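The Rumley comparison covered two finger pads over 14 sessions, 600 grasps in all. Its lead engineer was cautious about the result. "Closing force was fixed," the engineer said. "Only the pad changed." 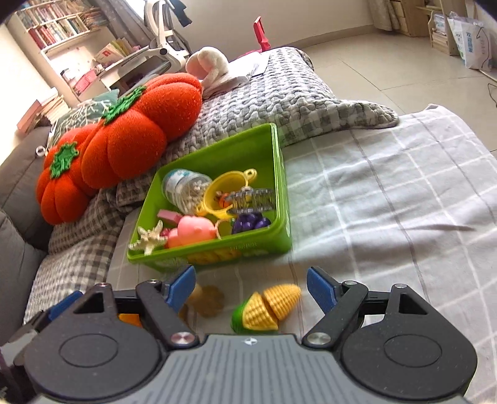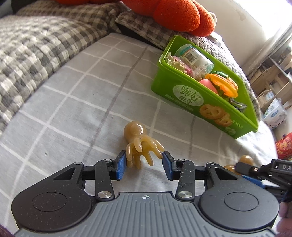
Pad stiffness was the main variable. The Stiveo pad is the softer of the two – "it gives before the object does." Rigid pieces such as the two halves of toy corn were scored separately from soft ones like the amber octopus, where a tentacle can lie against either pad. "Average those together and you learn very little." Seven grasps were excluded for logging faults.

Comments (7) | Shares (14)
© 2023 Oyelaran | Contact | Back to top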